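Stenwood lets second warehouse unit at Fusis Park

Stenwood has signed a tenant for Unit 2 at Fusis Park, leaving a single vacancy on the estate. Tedesco, a distributor of kitchen and bathroom fittings, has taken the building on a ten-year lease with a break option at year five. It plans to move in during December, once the loading doors have been replaced.

The rent was not disclosed. Local agents say asking rents for mid-size industrial space on the east side of town have held steady since the spring, while older buildings with low ceilings are still being offered with several months free. Office landlords have had a harder year, and two of the larger blocks downtown are now being marketed floor by floor.
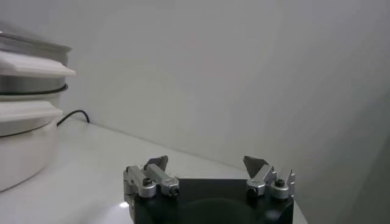

Cledwyn Mathias, leasing manager at Stenwood, said most of the inquiries this year came from firms already in the area that had run out of room. "They want a yard, decent power and somewhere for staff to park," he said. "The rest we can usually work out."

Unit 2 had been empty since the previous occupier merged its depots. Stenwood replaced the roof lights and resurfaced the yard before putting it back on the market. The lease includes a share of the common parking area, which has 190 spaces, and tenants will keep paying the service charge on the current basis until the next review.

The remaining vacancy is Unit 5, a corner building with a small office section on the upper floor. Stenwood is willing to split it and will consider lets from 1,000 square feet – the smallest size it has offered on the estate so far. Viewings are by appointment through Pruvard, the letting agent.

Comments

Marge T.
Does anyone know if the trucks will be using the north gate? It backs up badly at 8 in the morning as it is.

dockside_rob
Unit 5 has been on the market a long time. Splitting it makes sense, but the stairs will need work.

Recent items
Parking changes at the Mill Street offices
Service charge reviews: what tenants should check
Retail vacancies down slightly downtown

Contact the newsletter desk | Copyright Stenwood | Back to top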